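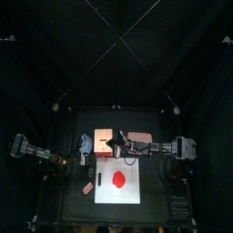

How close can your hands get to a pair of tabletop arms while the motors are on?

Under our bench rules, your hands stay outside the table edge until both arms are stopped and the person at the keyboard has said so out loud.

Home News Bench Notes Safety Back Issues Contact
Search this site Enter keywords Go

Bench Notes: the new house rules for two-arm work

Okay, so the new rules sheet is finally up on the wall at Trodau, and a bunch of you wrote in asking what changed. Quite a lot! The old sheet had 28 items on it and I'm pretty sure I was the only one who'd read past the first page (I wrote it, so I had to). The new one fits on a single side of paper and you can read it while the arms are homing.

The biggest change is the talking rule. We used to let the operator reach in as soon as the arms looked still. The trouble is that an arm waiting for its next command looks exactly like an arm that's finished, and with two of them you're usually watching only one. So now it's always the same exchange. Operator says "hands?", keyboard person stops both arms and says "stopped", and then you reach. If you're working alone you stop them yourself and say it anyway. Yes, you'll feel silly. I did for a whole afternoon and then I quit noticing.

We also got stricter about the dough. Any soft stuff goes on the white cutting board and stays there, with the cup and the rest of the props back behind the far edge like in the picture below. Dough that gets into a finger joint is a miserable thing to dig out, and I'd like to never do it again, thanks.

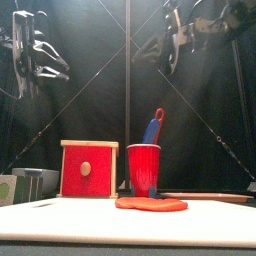

Photo: Trodau / Bench Notes

Color matters a bit too. If you swap the dough for a different color, write that in the run log before you start. We have 3,261 runs in the log now, and the folks at Hastar who go through it for us were very polite about how many of the early ones just say "dough." Put the color, put which tools are in the cup, and put anything you moved since the last run, even if you only nudged it. I know it's a pain on a busy Thursday.

A few people asked whether the sheet replaces the big published safety standards. It doesn't, and it couldn't. Those are written by people who know far more than I do, and your own site's risk assessment comes ahead of anything I tape to a wall. Ours is a sheet about manners, mostly: who speaks, who reaches, what gets written down. Guerra borrowed a copy for their benches and changed half of it to suit their layout, and I think that's the right way to use it.

Next, cables. I had one line about cables on the old sheet and it said "mind the cables," so, you know, great work from me. The new version asks you to run each arm slowly by itself to its farthest reach and watch the slack the whole way, props in place. Do it with everything on the table that'll be there during the run, because a loop that clears an empty table can still come down on top of a box. If a cable touches a prop, move the prop and log it, and don't go taping the cable somewhere new without asking. Tape pulls on connectors and then it's my weekend.

Same goes for arms crossing the middle. Either one can work back there, but the other one parks out at its own side first. When a task really needs both in close, slow speed only for the first 3 tries, with 2 people at the bench.

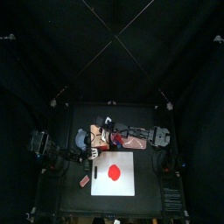
Before you walk away

End-of-session stuff is short. Stop both arms, park them, power down, then clear the dough off the board and put it in a lidded tub. Wipe the board. Leave the black fabric alone unless it's sagging into reach of an arm, in which case tell me and leave a note on the keyboard so the next person sees it.

If you trip a stop during a run, write it up even when you know exactly why it happened. Nobody's getting in trouble over it. The write-ups are how the talking rule came about in the first place, and I'd rather have ten boring ones than miss the odd one that matters.

The Niltaritz crew are trying the same sheet through December and have promised me comments. If you've got some too, send them before the next issue, and please tell me which line you mean. I got a message last time that just said "number six seems wrong" and I still don't know which sheet it was about.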